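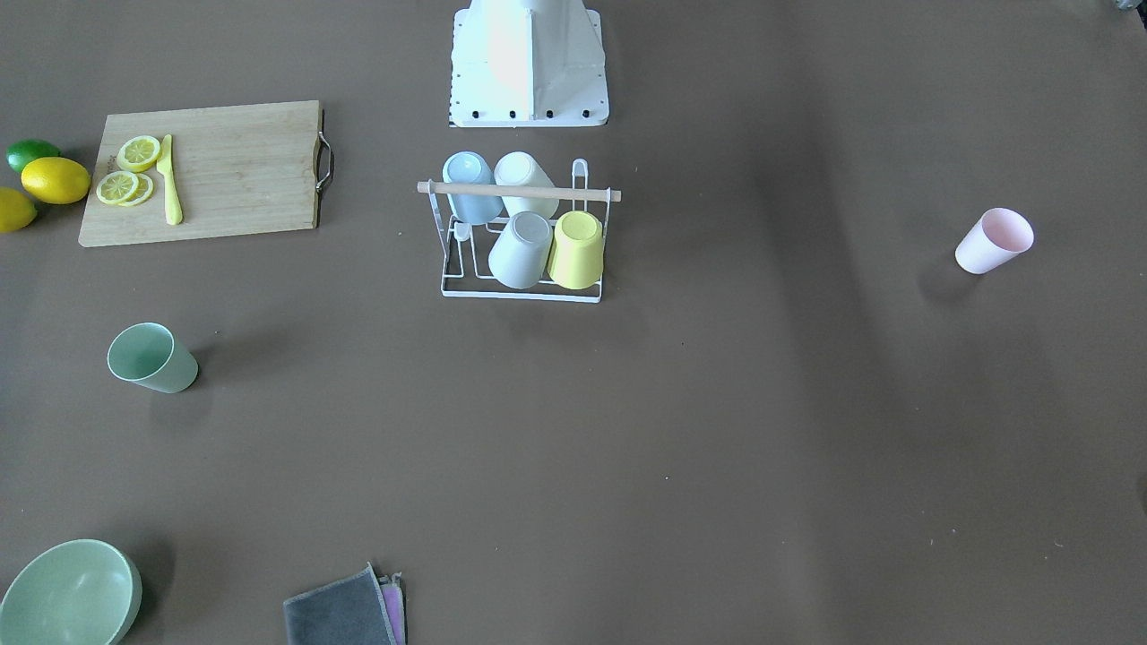
**Ticket 2558: Stock counts wrong after sync, Skoledetti shop**

Status: open (reopened)
Opened by: Mathew store, front counter
Handled by: Mahmoud Mahrous

**July 23, 2019, first note**

Customer says the Farnico inventory sync "loses" mugs and cups. Online shop shows 52 of the Sakura cup in stock, the back office shows 80. They want to know which number is right. So do I.

The Farnico help page says this is caused by a slow connection and suggests restarting the router. I have read that same advice for printing faults and for a login fault. Restarted it anyway, because they will ask. Numbers unchanged.

**Second note**

Ran a manual sync from the back office. Log says:

```
sync started
items checked: 2,558
items updated: 0
sync finished, no errors
```

"No errors" is doing a lot of work there. Two systems disagree on the same item and the tool that compares them found nothing to update. Either it isn't comparing the stock field or it is comparing it with a saved copy of itself.

Asked the customer to change the Sakura price by a cent and sync again. The price came through to the shop in under a minute. The stock figure didn't move. That rules out the connection as far as I'm concerned.

**Third note**

Farnico support replied. They think the customer edited the stock by hand in the online shop. Customer says no. The edit history for that item is blank, which Farnico takes as proof of nothing and I take as a point for the customer.

They also suggested deleting the item and adding it again. I told the customer not to. It would wipe the sales history and we would learn nothing about the cause.

**Fourth note**

Went through the item settings line by line. The Sakura cup is listed under 2 stock locations, "Main" and "Main " with a space on the end. The back office adds both together. The online shop reads only the first.

- Main: 52
- Main (with space): 28

Adds up to 80. Moved everything to the first location, synced, and both sides now say 80.

**Fifth note**

Farnico has marked this solved on their side. I haven't. Merging the locations fixed one item, and they can't tell me what created the second location. Their guess is the spreadsheet import. Could be, but the customer's last import file has no trailing spaces that I can find, and I searched for them twice.

Still to do:

- Customer to do a shelf count of the Sakura cups. Matching screens don't mean the number is true.
- Export all items and look for other location names ending in a space.
- Ask Farnico again whether the import trims text. Last answer was "it should."

Leaving this open until the August import has gone through.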